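SECTION 4: SETTING THE BREAD TABLE

Dulla Round Basket, Owner's Guide
Revised 30 July 2019

You have bought a basket. We are aware that most people can work a basket without a manual, and that the earlier sections (Unwrapping, Airing, Things That Are Not Defects) may have tested your patience. This section covers putting the basket on a table with bread near it. It assumes you have finished Section 2 and that the basket no longer smells like the inside of a shipping box.

4.1 What you need

The Dulla round basket
A tablecloth, washed at least once
A liner (the Skallano napkin that came in the box, or any clean cotton napkin)
One loaf, fully cooled
A table that does not rock

The loaf is not included. We get letters.

4.2 The cloth

1. Clear the table. Moving everything to one end does not count as clearing it.

2. Wipe the surface and let it dry. A damp table will print through a light cloth, and you will spend dinner looking at the print.

3. Lay the cloth with the hem side down. If you can't tell which side is the hem side, you have a good cloth and can skip to step 4.

4. Pull from the middle outward with flat hands. Small wrinkles will come out. Fold lines from the package will not come out, whatever your aunt says about hanging it in the bathroom. Iron them.

5. Check the overhang. Aim for 10 inches on the long sides. Any more and somebody's knee will take it for a walk.

Note: We suggest a pale, plain cloth under this basket. Wicker is already busy to look at, and a print underneath turns the whole table into an argument. Customers who own only printed cloths may disregard this note and are asked not to send photographs.

Caution: Do not use a plastic-backed cloth if you plan to bring bread out warm. The backing softens and can stick to the finish on the table. Jordan Bunting, who wrote the first edition of this guide, learned this on a table that belonged to his landlord.

4.3 The basket

1. Run a dry hand around the rim, then underneath. You are feeling for loose ends. One or two short ones are normal in a handwoven piece. Trim them flush with sharp scissors. Do not pull them. A pulled end is attached to another end, and so on until you no longer own a basket.

2. Set the basket down on its base and press lightly in the center. It should sit flat. If it rocks, see 4.6.

3. Place it toward one corner of the table or a little off the middle. Dead center looks formal and leaves nowhere for the soup.

4. Leave a clear space beside it as long as your loaf. You will want it for slicing, and for the awkward stage when the bread is out of the bag and you have not made any decisions.

5. Turn the basket until you like it. It is round. This should not take long, though Dariusz Jasińska in our workshop can spend most of a coffee break on it.

4.4 The liner

The liner is optional for whole loaves and strongly advised for anything sliced. Crumbs go into a weave easily and come out at their own convenience.

1. Fold the napkin in half, then in half again, so that you have a square with 4 layers.

2. Open it once and lay it across the base with the points resting on the wall.

3. Tuck the points below the rim. A liner that hangs over the outside is a matter of taste. Ours is that it shouldn't.

Caution: No paper towels. They stick to glaze, they tear, and guests eat them without noticing.

4.5 The bread

Braided loaves get their own instructions. They are wider than they look and they come apart where the strands cross.

1. Cool the loaf completely on a rack. Fifty minutes is enough for most braided loaves, longer if yours is stuffed with anything.

2. Lay it on the cloth next to the basket first and compare the two. Do this before committing. If the loaf is longer than the inside of the basket, cut it in 2 and be at peace with that.

3. Lift from below, with support under both halves. Never pick up a braid by the top strand. It will come with you and the rest will stay where it was.

4. Lower it in at a slight angle, one end first, and let the other end settle. If it leans against the wall, leave it alone. A loaf that leans looks generous, and a loaf wedged level looks stuck.

5. Turn the better side toward the guests. Every braid has a better side. The other one is where you ran out of dough or interest.

Note: Rolls are easier. Pile them. There is no step 2.

Note: Seeds and coarse sugar will shed every time the loaf is handled. Brush the cloth off before people sit down, or say nothing and let them assume it was done on purpose.

4.6 If something is wrong

The basket rocks.
Dampen the base with a cloth, set the basket on a flat surface, put a heavy book inside and leave it overnight. The Laskowska seed catalog is the right weight, if you still get it.

The basket creaks.
It is wicker.

The loaf keeps rolling to one side.
Check the table with a level before blaming the bread. If the table is fine, flatten the liner. If the liner is fine, blame the bread.

The cloth has a greasy ring where the loaf sat.
Egg wash and butter. Dab with dish soap, wait, then launder as usual. Do not rub the mark in a circle, which gives you a larger ring.

The color is darker than on the box.
The reddish-brown finish varies from batch to batch and the box was printed once. See Section 3, Things That Are Not Defects, where this takes up most of a page.

4.7 After the meal

1. Take out the liner with the crumbs inside it, holding all the corners. Shake it outdoors.

2. Turn the basket over and tap the base with your palm. Turn it back and look at what is still in there. Use a dry pastry brush along the inside wall, working from the rim down.

3. Wipe with a barely damp cloth if you must. Never soak the basket, never put it in the dishwasher, and do not put it in a low oven to dry. We did not think the last one needed saying either.

4. Store it open side up, with nothing heavy on the rim. It can share a shelf with the larger Gatus tray, but don't nest them while either one is damp.

If your table has come out more or less like Figure 4, you are done with this section and may eat. Section 5 covers fruit, which has its own problems.

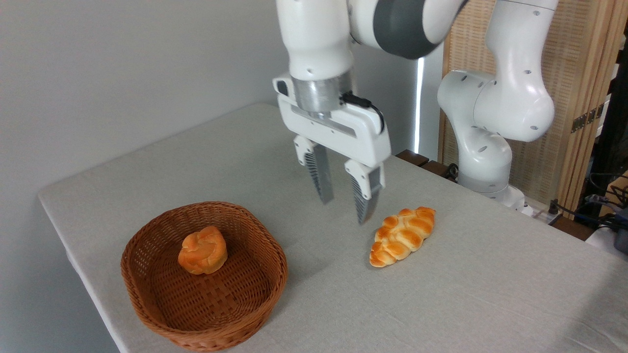

Figure 4. Round wicker basket and braided loaf on a pale cloth.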